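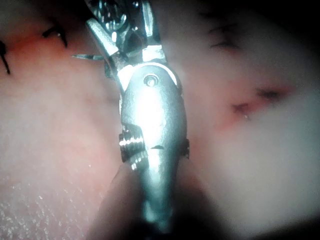 Steel instrument, wrist joint and jaws

Ticket 383: Gallery pages on the Kuusk site load only part of the images
Status: resolved
Product: Barine image host

Problem as reported: the gallery page has 26 images. After the April update to Barine, the first few load and the rest stay gray. Reloading brings up a different set each time. Same result in two browsers and on a phone.

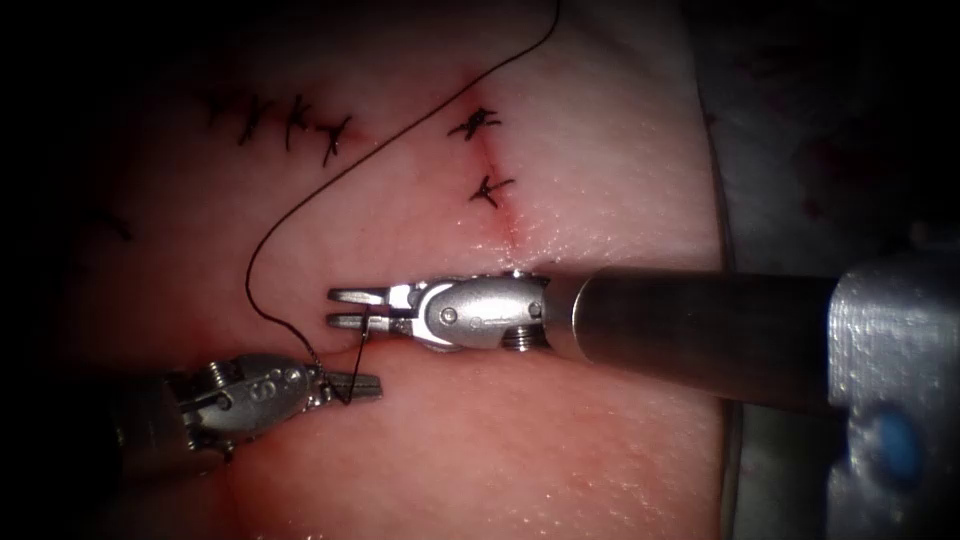
Checked first: file names, folder permissions, disk space. All fine. Opening a missing image by its direct address works every time, so the files are on the server and readable.

Turned off the page cache and tried again. No change. The server log shows error 400 on each failed image, always on the thumbnail address and never on the full-size one.
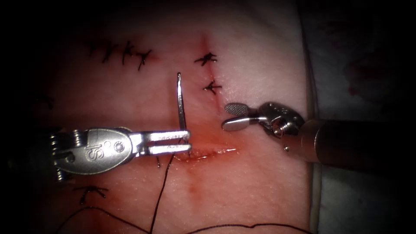
The thumbnail requests carry a width setting left over from the old Zakthorpe theme. Barine now refuses any request with two width values in it. Older thumbnails still held in the browser kept showing, and that explains the mixed results on reload.

Fix: removed the extra width line from the theme settings, emptied the thumbnail folder and let it rebuild.
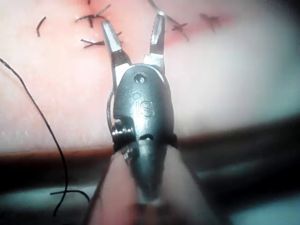

Sarla Sachdeva
Web Support, Grevero

All images load after the rebuild, on desktop and phone. Other sites on the Zakthorpe theme need the same line removed before they update. I have opened a separate ticket for those.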